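How to keep a tasting notebook you will use again

Updated Sun 17 January

Most people who start writing down the wines they drink give up within a couple of months. The notes get too long, or they all sound the same, or the notebook goes missing under the phone books. I have kept mine since I took a night course in September of the year I turned thirty, and the method below is what was left after I dropped everything I never read back.

You don't need any training. If you can tell a lemon from a lime you can write a tasting note.

What you need

A notebook that lies flat, with at least 16 lines to the page. Mine are the plain Emico ones with the grey cover. A pencil works better than a pen at the table. Two glasses of the same shape, a sheet of white paper and some water.

If you prefer a phone or a computer, a spreadsheet does the job. I copy my notes into one at the end of each month, and the file now has 905 rows. I still write on paper first, as I write less that way.

Step 1. Rule the page before you open the bottle

One wine gets one page. Across the top put the date, the producer, the name of the wine, the vintage, the grape or grapes, the price and where you bought it. Price is the one people leave out, and it's the one you will look for later.

Down the left side write five headings: Colour, Nose, Mouth, Finish, Again? Leave three lines for each.

Step 2. Pour less than you want to

Fill the glass to a third at most. You need room to swirl, and you will want some left in the bottle for a second look. Reds from a warm room should have twenty minutes in the fridge. Whites straight from the fridge should sit on the bench for ten.

Step 3. Colour

Hold the glass over the white paper and tilt it. Look at the middle and then at the rim. Write two or three words and move on. "Pale, lemon, bit of green" is plenty. For reds, note whether you can read print through it. Colour will give you a hint about age and grape, but it's the least useful part of the note and shouldn't take longer than half a minute.

Step 4. Nose

Smell once without swirling and write down the first thing you think of, even if it seems silly. Then swirl and smell again. Start wide and narrow down. Is it fruit, flowers, herbs, spice, earth, or something from the kitchen? If it's fruit, is it citrus, orchard, stone, tropical, red or black? If it's orchard, is it apple, pear or quince? If it's apple, is it green, red, baked or bruised?

You can stop at any level. "Orchard fruit" is a good note. "Apple" is a better one if you're sure of it.

The easiest way to get sure is to smell the real thing. Buy one of whatever you keep guessing at, cut it, and leave it in a covered glass for ten minutes. Do the same with lemon peel, a crushed blackcurrant leaf, a peppercorn, a square of dark chocolate. Red and green apples are a good first pair, and they come up in a great many dry whites.

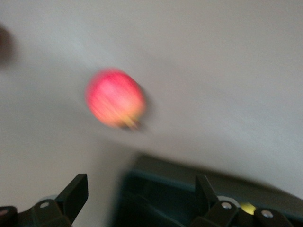

Red apple. Smell the skin first, then cut it and smell again.

Jummai Osagie, who taught the course I went to, made us do this with our eyes shut. I got four out of nine the first night and eight the week after. It's a matter of putting names to things you already know.

Step 5. Mouth

Take a decent sip and hold it for a few seconds. There are five things to check, and I give each a mark from one to five so I can compare pages later.

Sweetness — the tip of the tongue is as good a guide as any, but don't confuse ripe fruit with sugar.
Acid — how much your mouth waters after you swallow.
Tannin — the drying feeling on the gums, mostly in reds.
Body — think skim milk, full milk, cream.
Alcohol — warmth at the back of the throat.

Under the marks, write one line on flavour. If it tastes the way it smelled, write "as nose" and save yourself the trouble.

Step 6. Finish

Swallow or spit, then count slowly until the taste is gone. Under five is short, up to ten is medium, past that is long. Write the number. Add a word if something new turns up at the end, such as bitterness, salt or nuts.

Step 7. Again?

Yes, no, or yes at a lower price. This is the line I read most. Fill it in before you look up anyone else's opinion, and don't go back and change it afterwards.

Step 8. Go back the next day

Put the cork back in, leave the bottle in the fridge door and try another small glass the following evening. Write what changed in a different colour. Some young reds are much better on day two, and plenty of cheap whites have fallen over by then. A page with both days on it is worth three with only one.

Tasting with other people

Everyone writes before anyone talks. Once somebody says "peach" out loud, the whole table will have peach. Cover the labels with foil or a sock if you can. I taste with Tolera Habte most months and we swap books at the end, and the marks for acid usually agree while the fruit hardly ever does. That's normal.

Four wines is enough for an evening. At six the last two pages aren't worth keeping.

Common problems

Everything smells of wine. Try two side by side. Differences are much easier to name than a single glass on its own.

Nothing smells of anything. The wine may be too cold, or you may have a cold yourself. Warm the glass in your hands. Perfume, candles and garlic on the stove will also do it.

It smells of wet cardboard. That's most likely cork taint. Write it down, don't score the wine, and take it back to the shop.

My notes are all the same. Go through the last ten pages and underline any word that turns up more than four times. Ban it for a month. Mine were "crisp" and "nice".

Looking things up later

Number your pages and keep an index at the back by grape, with a second list by producer if you have the patience. A page number and the "Again?" line are all you need. When I'm at the shop I check the index and nothing else.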